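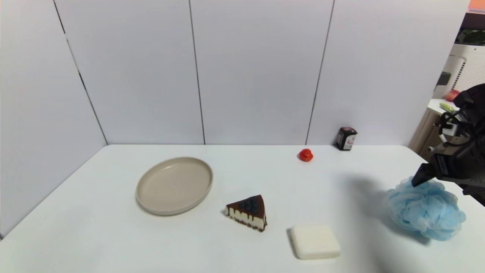 I've been waiting years for a robot kit that would let me get to the interesting part before bedtime, and the Broltico finally did it. The kit is a black tabletop arm with a gripper, a camera that looks down on the work, and a learning program called Tejada, and it's made by a small firm named Prembridge, in Plomomport, where I spent three days with the people who build it before taking one home for the rest of the winter. Their favorite first lesson has very little to do with blocks or colored cubes. You put a few soft, slippery or fussy things on a white table and ask the arm to deal with one of them, and a light blue mesh bath sponge is about as fussy as they come, all ruffles and air, with the black finger of the gripper angled down on top of it while a slice of cake and a bar of soap sit within easy reach of a mistake.

I loved this right away. I've tested a lot of small arms, and nearly all of them come with a box of neat plastic shapes that any gripper could manage. You run the demo, the cube goes into the cup, and then you try it on something from your kitchen drawer and the whole thing falls apart. Prembridge starts with the kitchen drawer (and the bathroom shelf, and the toy box).

"The cube teaches you that the robot works," Katalin Bozsik told me. She designed the gripper. "The sponge teaches you how it works. I would much rather have a customer spend the first evening on the sponge and be a little annoyed with me."

I was a little annoyed with her, for the record. My own first evening went like this. I clamped the base to a desk, plugged in two cables, and had the arm moving in under an hour. Then I spent the rest of the night trying to pick up a bath sponge. A sponge like that has no edges to speak of. Close the fingers high and you get a pinch of netting and the rest dangles. Go in low and you shove it across the table. I went to bed having managed it twice, and I was back at the desk before breakfast, which should tell you something about how much fun this is.

How you teach it

You teach the Broltico by doing the job yourself. The kit includes a hand controller, a light little thing with a trigger, and the arm follows it as you move. You drive the gripper over to the object, close it, lift, put the object where you want it, and let go. Tejada records the camera picture and the position of every joint. Do that enough times and you press Train, and after a wait the arm tries on its own.

How many times is enough? The manual suggests 30 tries for a simple object and 300 for a difficult one, and from my own use I'd call that fair. A rubber duck is a simple object. It's small, it keeps its shape, and it stands out against a white table. I had the arm moving a duck from one side of my desk to the other after a single sitting with a cup of tea. The sponge needed most of a weekend.

What surprised me is how pleasant the recording is. On other kits I've used, the controller lags just enough to make you seasick, and you end up teaching the robot your own bad habits as you correct and overcorrect. This one keeps up with your hand. Adom Ankrah, who wrote most of the control software, had me try an older version next to the current one, and the difference was plain in the first few seconds. He spent last year on that delay and very little else. It shows!

There's also a review screen, and please use it. After each recording you can watch it back and keep it or throw it out. I kept everything in my first batch, including several where I'd bumped the table, and the trained arm duly learned to hesitate over the same spot. Once I'd thrown out the sloppy ones and trained again, the hesitation went away.

The table matters

Prembridge sells a set of pale panels that stand up around the back of the work area, and I rolled my eyes at them in the catalog. Wall panels? For a desk? But I've changed my mind. With the panels up, the camera gets a plain background and the training goes faster. Without them, my arm had to make sense of a bookcase, a lamp, and whoever happened to walk by.

You can get much the same effect with foam board from a craft store, and Indira Suvarna, who runs the support desk, will cheerfully tell you so on the phone. She'll also ask about your window before you've finished explaining your problem. Shadows are the big one. The arm throws its own shadow over the table as it works, that shadow moves with the time of day if you're relying on sunlight, and a model trained in the morning can get very confused at four in the afternoon. A lamp with a fixed position solved this for me completely.

Her other advice was to keep clutter on the table while you record. I'd been clearing everything away except the target, thinking I was making life easy for the arm. Then I'd set down a plate and it would head for the plate. Put the extra objects there from the start, move them between tries, and it learns to leave them alone. My best sponge model was trained next to a plate, a jar and a bar of soap, and I swapped their places every few minutes.

What it's like to build

The arm ships in six bags and one long box, and assembly took me an evening and a half. It's made of metal and plastic with the brackets, screws and cables left out in the open. Some people will want a smooth shell over all that. I don't. When the wrist on my unit started to click in the second week, I could see the loose screw from my chair, and I had it tight again with the driver from the kit.

The cables are my one real complaint about the hardware. They loop along the upper arm, and if you don't leave enough slack at the elbow, the arm will tug on them when it reaches across its body. The instructions cover this in one line on a page you'll have turned before you need it. Dorin Toma, who builds the demonstration arms in Plomomport, leaves a loop big enough to put three fingers through. Do that.

He's also the one to thank for the spare parts list. Every bracket and every motor is sold singly, and the drawings for the printed parts are free to download, so a cracked finger costs you a bit of plastic and an hour of waiting.

Where it falls short

Price first. The full kit with panels, camera and a year of Tejada comes to $1,027, and after that year the online training costs extra, though you can train on your own computer for nothing if it has a good graphics card. Mine doesn't, and a long training run took all night.

The arm isn't strong. It'll handle a sponge, a duck, an apple, a small jar. A full water bottle is beyond it, and I wish the box said so in larger print. It also has no sense of touch to speak of. The gripper can tell that it's met something, but soap and soft frosting are all one to it, so anything delicate has to be taught by careful driving. I never got mine to move a slice of cake in a condition you'd want to serve. Bozsik is working on a softer fingertip, and I tried one of her samples on a ripe peach with very promising results.

And the documentation is uneven. The first chapter is a joy, clear and funny and full of drawings. The last few read like notes one engineer left for another. Marius Mihăilă, who joined in January to rewrite them, showed me his draft of the calibration chapter, and it's so much better than the printed one that I asked for a copy.

Who should get one

A school with a patient science teacher would get a great deal out of this. So would a library workshop or anybody at home who likes tinkering and has a desk to give up for a while. If you want a robot to do chores, wait. The Broltico can learn a chore, one small piece of it, on one table, under one lamp, and you'll have done that chore yourself a few hundred times by then.

Prembridge has sold nearly 2,000 of them, and owners trade recordings on a message board that I now read more often than I should. Someone there has taught theirs to sort socks. Someone else is working on eggs, and has been for a long time, and posts a short report every Sunday night with the number of broken ones.

Mine goes back next week. I've asked if I can hold on to it a little longer, because I've started on folded towels, and the corners are giving me trouble.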